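Two-Arm Cell: Your Setup Questions
Updated 9/27/22 by Radwa Morsy

Which cell is this page for?
The tiled one at Cekdale, the cell we call Staniforth. I look after it, so blame me if a cable's wrong!

How often do you check the arm mounts?
Every 28 days. I go over each base plate where it bolts to the front rail, and I do both arms even if only one has been acting up.

What do you look at while it's running?
Mostly the cable loops over the wrist cameras — I want plenty of slack at full reach.

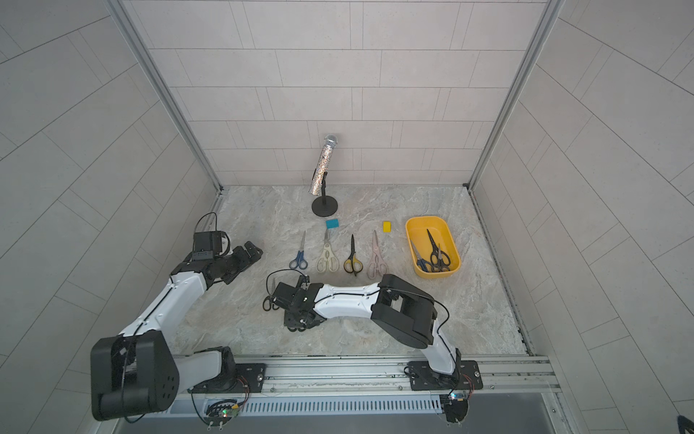
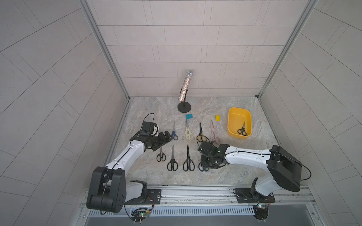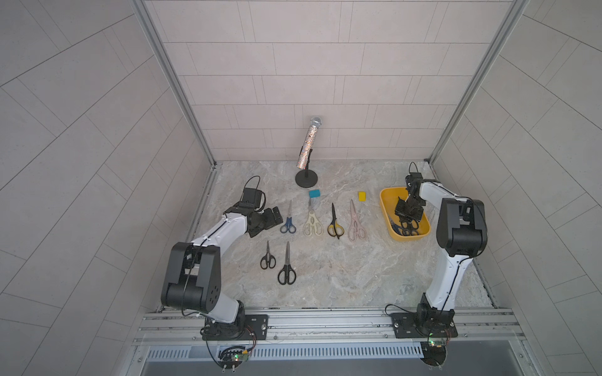
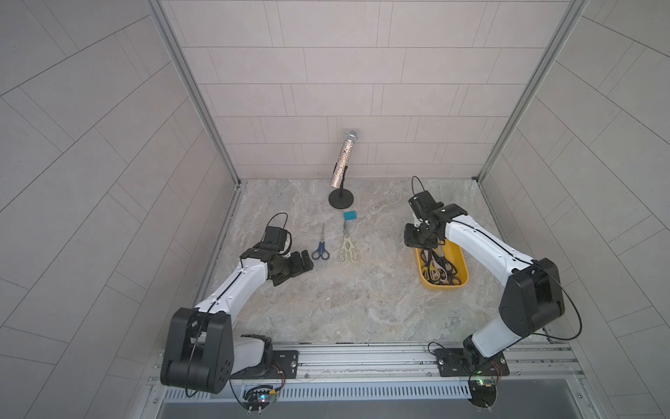 Both arms at work on the scissors, with the yellow bin on the right-hand side.

Can I move the microphone stand?
Please don't. Ask me or Taras Zinchenko first.

How do I clean the floor?
Arms parked, power off, soft cloth. Keep the cloth well away from the little boards under the bases.

A wrist camera dropped out. Now what?
Reseat its plug, wait 90 seconds, restart. If it drops again, write it in the log and come find me.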